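Talk notes, 25th January. Slot is 30 minutes with questions. Water on the left side of the stage, clicker from the desk.

## Opening (2 min)

Hello, I'm Lempi Sjöberg. I work on builds and releases at Halonen. For the past few years most of my time has gone into one job: making our racing game smaller to download and easier to install.

The game is Numstead. Rally stages, short ones, gravel and snow. We sell it on Windows and macOS. Ask for hands: who has given up on a game because of the download? Wait for it. Move on.

Say what the talk covers: where the size came from, what we cut, what we broke, what I'd do in a different order. No engine internals. If people want those, find me after.

## Where we started

- Installer was one big file. If the connection dropped, you started over.
- 430 support tickets in the first November after launch with "download" or "install" in the subject line.
- Most of them came from players on slow home lines. A few were on full disks and got an error that said only "write failed". I wrote that error. Admit it.

We had assumed the cars were the problem. They have the most detail, and they are what the artists talk about. The cars were small. The big things were audio, props beside the track, and textures we had stored more than once.

Slide: size chart. Don't read out the bars. Give people time to look.

## Duplicates

Each stage was packed by itself so that it could load fast from a hard drive. That meant the same fence, the same hay bale and the same spectator tent were packed into every stage that used them. We had 19 stages at launch. One fence texture was in the build 19 times.

We moved shared items into a common pack. Loading got a little slower on old drives. On newer drives we couldn't measure a change.

Tools for this part: we wrote a small one called Skevstead. It reads the finished build and lists every file that appears more than once, sorted by wasted space. It took an afternoon to write and a lot longer to get people to run it. It now runs with the nightly build and the list goes to the art channel.

## Surfaces

Slow down here, this is the part people ask about later.

Shiny surfaces and stone patterns cost a lot if you store them at full size. Car paint, wet road, marble in the menu garage. Most of them can be made from a small tiling texture plus settings for gloss and color. The player is going past at speed, or looking at a menu for ten seconds.

We tested by putting the old and new versions side by side and asking the team which was which. For road and rock, people were guessing. For car paint they could tell, so car paint stayed at full size. Faces on the podium also stayed. 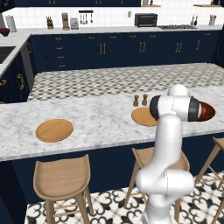

*Rendered kitchen island: veined white marble, navy base, glossy white arm.*

Rule we use now: store big only if the player will stop and look. Write the rule on the asset request form, where the artist sees it before starting work. We had it on a wiki page for a year and it did nothing.

## Audio

- Engine sounds were uncompressed, every car, every gear. Nearly all of them could be compressed with no complaints.
- Exception was the turbo flutter. Compression made it sound like a bad radio. Players noticed within a day and we put the old files back.
- Co-driver calls: every language was in every install. Now you pick one and can add more from the settings menu.

Play the two turbo clips. Check volume first – the second one is louder.

## The installer

Split into parts. Each part is checked when it arrives, and a bad part is fetched again by itself. You can start the first two stages while the rest comes down.

Disk check now happens before the download, with the number of gigabytes needed shown on screen. The new error text says which drive is full.

Total result: the full install is 57 percent of its old size. Say it once, leave the slide up.

## What went wrong

The Flallgate patch. We renamed the common pack and forgot that saved replays pointed to the old name. Replays loaded with no trackside objects at all, so cars drove through an empty field. Fixed with a lookup table two days later. The replay test is part of the release checklist now.

Also: mods. We didn't warn mod makers that file paths would change. Several popular car packs stopped working and the authors were annoyed, with good reason. Next time they get the new layout a month ahead.

## If I did it again

1. Measure the finished build first, before any meeting.
2. Remove duplicates.
3. Audio languages.
4. Installer parts and resume.
5. Textures last. They take the longest to agree on.

## Questions

Likely ones:

- *Why not stream everything?* Players asked for offline play and we promised it.
- *Did smaller textures hurt reviews?* No review mentioned them. Some mentioned the turbo sound.
- *Can we have Skevstead?* Ask me for the script by email. It only reads our pack format, so it will need changes.

Leave the contact slide up while packing the laptop.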